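Food Service Operations, Unit 4
Holding, Portioning and Reheating in Volume Kitchens
Handout, 15/08/2026

Bring this to the practical. The quiz in week 5 covers everything except the section on trolleys.

1. Why kitchens separate cooking from service

In a cook-serve kitchen the food goes from the stove to the diner with a short hold in between. The weak point is the peak. A hospital kitchen serving 564 lunches has to plate them inside a narrow window, and the staff needed for that window have little to do an hour later.

A central kitchen cooks ahead, chills, and sends food out to be reheated near the diner. Labor is spread over the day. The price is more cold storage, more record keeping and a menu that has to survive reheating. Fried and crisp items mostly do not.

2. Portioning

Two methods are in common use.

Bulk: food travels in deep pans and is portioned at the receiving site. Cheaper to pack, harder to control. Portion size depends on who holds the scoop.

Plated: food is portioned cold onto individual plates, covered and racked. Portion control is better, but plates take up far more room than pans. Work out rack space before you choose this one.

For our worked case, the Mallono site takes 900 meals a day in bulk and the Rokero site takes 800 plated. Rokero has fewer meals and needs the larger cold room. Be ready to explain why.

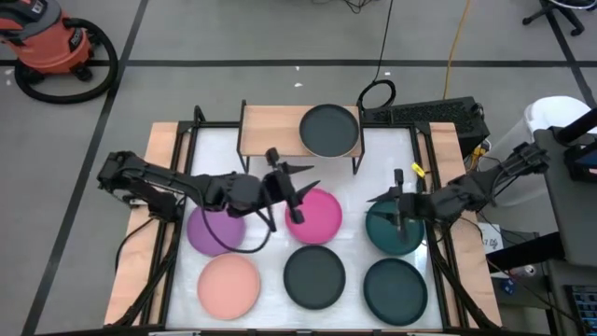
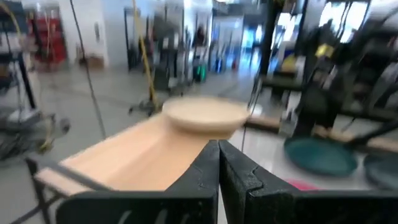

3. Laying out a plating line

Put items in the order they are added, with the slowest item first. Starch usually goes down before protein, and sauce goes last -- a sauced plate is harder to move without spilling. Garnish can wait for the receiving site.

Keep the line short. In the Geagea exercise you will plan a line with 9 stations, then cut it to six and note what each merged station has to handle. Most groups merge the wrong two on the first try. Look at reach before you look at time.

Covers belong at the end of the line, within reach of the person checking diet cards. If the checker has to turn around for a cover, plates back up.

4. Reheating

Reheat in small batches, close to service. Stir bulk food partway through and probe the center of the thickest portion. Do not reheat the same food twice. Write the reading down when you take it, not at the end of the shift.

Mixed plates are the hard case. A thin slice of meat dries out while mashed potato is still cold in the middle. Spread the potato flat, and put gravy over the meat when the menu allows.

5. Trolleys (background only)

The Tusier trolley in the practical kitchen has separate hot and cold sides. Load the cold side first and keep the doors shut between racks. Locks are stiff, so check both before moving it.

For next week

Read the chapter on menu cycles. Draft a one-week lunch menu for Mallono and mark any dish you would not send out chilled, with a short reason for each. The December holiday menu is a separate assignment -- leave it out of this one.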